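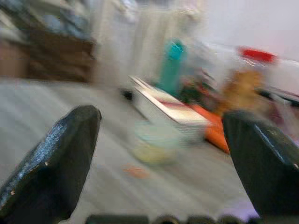
Subject: Re: Manzano open house, is it worth the drive?

Hi everybody,

Sorry for the slow answer. I got home from Manzano on Wednesday night with a pile of notes and a sore back from the bus, and then the weekend swallowed me whole. Konrad Ortner wrote:

> I see the Manzano lab is having people in again. A few of us
> at Titmont have been thinking of going, but it's 78 miles each
> way and the last open house I went to (not theirs) was mostly
> slides and cookies. Did anyone go this time? Do they let you
> get near the arm, or do you stand behind a rope? And is it all
> staged, one block into one cup, or do they put real clutter on
> the table? I'd also like to know how they handle the wrist
> camera, as ours gives us nothing but grief.
>
> Konrad

Konrad, yes, go! There were cookies, I won't lie to you, but the slides took maybe ten minutes and after that we were all in the back room with the arm for the rest of the afternoon. They took us in groups of 17, which was a bit snug, and there's a strip of yellow tape on the floor instead of a rope. From the tape you can see the table just fine, and they have the wrist camera up on a big monitor so the people in back (me, mostly, I'm short) don't miss anything.

As for clutter, you'll be pleased. The task while my group was in there was picking up a little round bowl, pale green and sort of see-through, with a white tray right behind it and a tall teal bottle behind that. Off to the right there was something bright orange and a container with a red lid, and more stuff in back of those. I liked that they hadn't tidied it all away. The room is a regular room too, with a brown wooden shelf full of things at one side, and I thought of our own place at Vollstead, where we spent most of last winter hanging bedsheets so the arm would have a nice plain background. We may have been kidding ourselves a little.

Now, the wrist camera. If you grab a picture while the arm is swinging in, everything on the table smears out along the diagonal, and the only things that stay fairly crisp are the two black fingers, which makes sense once you think about it, as they're traveling along with the camera. The pale bowl goes to a soft oval, and the stuff toward the back is just bands of color. I asked the young woman running the demo whether they throw those pictures out, and she said no, they keep them, and they mix them in with the sharp ones when they train. Her feeling is that the arm is going to see blur every working day of its life, so it had better get used to it. They do slow down for the last bit before the grasp, and she said they'd run up to 3000 tries on this kind of tabletop before they felt okay showing it to visitors.

I asked about shutter time as well and she was very patient with me. They've gone shorter and added lights, and then the lights started bouncing off shiny lids and bottles, so they backed off again. It sounded exactly like the conversation we had at Skaltholm two years ago, only with better equipment.

In my group's half hour the arm had a good number of clean pickups and a few misses, and one time it pushed the bowl along the table for a while like a kid with a plate of peas. They didn't hurry past the misses, either. They stopped, put the camera picture back up on the monitor, and let us ask about it, and to my mind that was the best part of the whole visit.

A few practical things, Konrad, in case your crowd does go. The next one is in December and you have to sign up ahead. The lot out front fills early, so park behind the building and walk around. Bring a sweater, they keep that back room at 60 degrees and I was shivering by the end. Lunch is on your own, and the sandwich place across the road closes at two.

I have the handout with their lighting setup on it and can scan it if anybody wants a copy. And if a carload from Vollstead would be welcome to ride along with the Titmont folks, please holler, I'd happily go a second time and I'll bring the coffee.

All my best from Vollstead,
Marjorie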